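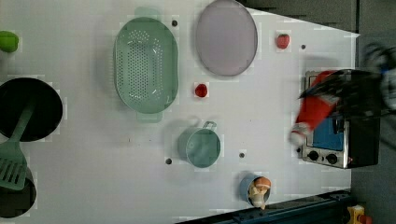
Data Card: Kilwood Tabletop Set, Release 2

This card sets out the rules under which episodes in the Kilwood Tabletop Set are recorded, reviewed and released. It applies to every site that contributes to the set and to every person who labels it. The task family covers the handling of small household items by a single arm on a fixed table. Objects are divided into targets, which the instruction names, and standing items, which it does not. In a layout with a colander, a plate, a teal mug and a toy oven, each piece must be listed in the layout sheet even when the instruction concerns only a soft red item near the oven. Standing items are part of the record and may not be left out of the sheet to save time.

Contents

Episodes: 261
Longest permitted episode: 185 seconds
Language of instructions: English
Layout sheets: one per episode, plain text

Rules for recording

1. The operator reads the instruction aloud before the arm is enabled. The wording may not be changed once the episode has begun.

2. No person may reach over the table while the arm is enabled. If an item must be moved by hand, the arm is stopped first and the episode is closed.

3. Failed attempts are kept. A dropped or missed item is marked in the outcome field, and the episode is submitted with the rest.

4. Motion blur is not a ground for rejection. An episode is rejected only when the outcome cannot be judged from any view.

5. Labels name what can be seen. Where a labeler cannot tell one food item from another, the general term is used — "fruit" is acceptable, and a guess is not. 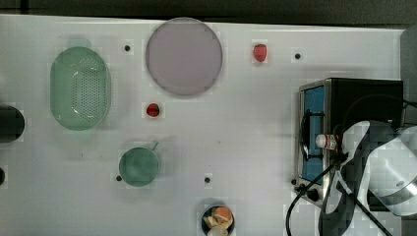

Braulio Figueroa wrote during the comment period that rule 5 was too loose, and asked that general terms be allowed only after a second labeler had failed to agree on a specific one. His comment was accepted in part. A second reading is now required for target objects. For standing items, one reading remains enough.

Review and release

Each episode is checked by a reviewer who took no part in recording it. Corrections are entered as new lines in the layout sheet, and earlier lines stay in place. Sites that joined before April keep their old episode names, with the prefix "GK" for Garkska and "DR" for Drundeck.

Known limits

All layouts use a fixed table and a single arm. The set should not be used as evidence that a system is safe to operate near people.

Contact: Aurelio Contreras, Pacheco site
Last revised: 16 June 2020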